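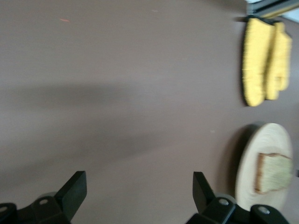 Tostier wrist camera set: README and known fault

Status: usable with care, one fault open
Maintained by: Skolerent, Flevside lab
Tasks: reach for, pick up and place a slice of bread on a round wooden board

Contents

The set holds 200 episodes of wrist video with joint positions, gripper width and motor current. Every episode has a log file with the same number. Video and logs share one clock.

What went wrong

In March the gripper controller (Hirano build 2) began to drop width readings during fast arm moves. When a reading was lost, the controller kept sending the last good value. The fingers could be wide open while the log said they were closed, and the arm would start its lift with nothing in the grip. In 7 episodes the opposite happened: the fingers kept closing after contact, and the force limit did not trip until the slice was crushed. Those runs were ended with the stop button.

The cause was a worn cable at the wrist joint. It has been replaced, but the software still does not flag a stale reading – that part is open.
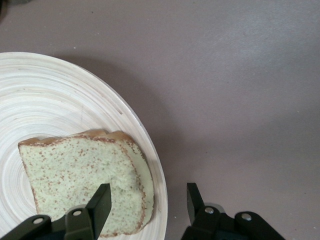

Can the width values be used for training?
Only in episodes where stale_width is 0. In the others, use motor current to find contact and ignore the width column.

Working near the arm

Keep hands off the board until the arm light is out. A width of zero on the screen does not mean the fingers have stopped. After any crushed slice, clear the crumbs from the finger pads and run the open/close check before the next episode.

Changes

v2: stale_width column added, failed runs kept and marked
v1: first release, fault not yet known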